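Right, boiler thread. Quote no. 1 was from Sulow, £3420 all in. Bloke was here eleven minutes. Didn't look at the radiators upstairs, didnt ask how many of us there are

12 likes · 2 comments

Quote no. 2, Zikeck. £4000. Nice leaflet though. Wanted an answer "by close of play" or the price goes up. No thanks

9 likes

Meanwhile the old one still cuts out halfway through every shower. Have learnt to rinse fast 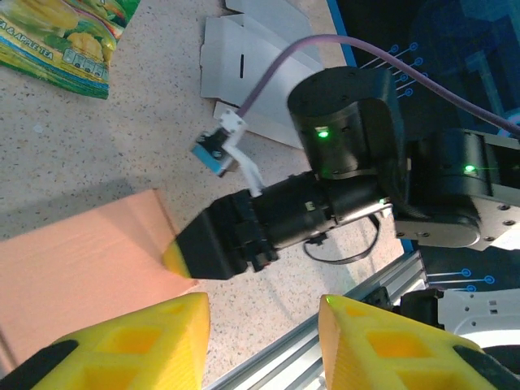
31 likes · 4 comments

Third lot, Beaudoin, came in at £3000 and that includes the flush and taking the old one away. Ask about the flush!! Sulow had it as an extra, tucked away on page two

17 likes · 1 share

Also ask who does the making good. Hole in the wall where the old flue was - not their job apparently, none of the three. Get it in writing either way 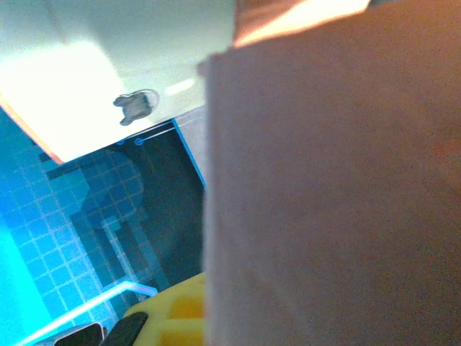
8 likes

Someone in the replies said just replace the fan and the board. Asked. £800 plus fitting, on a boiler that's had the same fault since March. Tempting for a minute, then no

14 likes · 6 comments

So going with Beaudoin. Booked in for two weeks' time, cold washes til then. Yes I know its August, hot water is still nice

22 likes · 3 comments

Will post the final bill when I get it, extras and all

5 likes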